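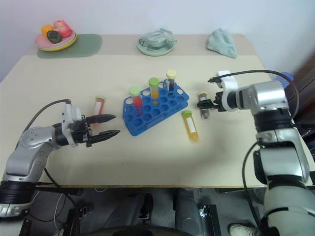

Fig. 1. Blue rack with three capped tubes; further tubes outside the rack.

Handout 3: Racks, Caps and Labels
Introductory Lab Practice, K. Kadlec and T. Midtbø

Reading before the session: Sandhu's notes on sample handling, the part on storage only. Bring the rack sheet from last time.

1. The rack
A rack holds tubes upright and gives each one an address. Rows get letters, starting at the side nearest you. Holes in a row get numbers, left to right. Turn the rack square to the table edge before you read off an address. A rack sitting at an angle, like the one in Fig. 1, is easy to misread by one row.

Fill from A1 unless the rack sheet says otherwise. In Fig. 1 the tubes are along the back row, which is allowed if the sheet is marked "back first."

2. Caps
Cap color is a sorting aid. It does not tell you what is in the tube. Two of the tubes in the rack in Fig. 1 have green caps, one of them a lighter green, and their contents are red and orange-yellow. The yellow tube to the right of the rack has a green cap too. Go by the label and the sheet.

Do not swap caps between tubes, even clean ones.

3. Labels
Write the label before the tube is filled. Include:
sample number
your initials
time of day

Place it lengthwise, below the cap, so the liquid level can still be read. Pencil or lab marker only. Ballpoint smears.

4. Tubes outside the rack
A tube outside the rack has no address. Enter it on the sheet as "out" and strike that entry when it goes back in. Hold it upright by the upper part. Small tubes tip more easily than full-length ones and should be racked first.

5. Exercise (pairs, 50 minutes)
a) Draw an empty rack grid and letter the rows.
b) Enter the tubes you are given, with cap color and color of contents in separate columns.
c) Trade racks with another pair and check their sheet against the rack.
d) Correct in a second color. No erasing.

Hand in both sheets. Late sheets go to Kári Mikkelsen, room 125.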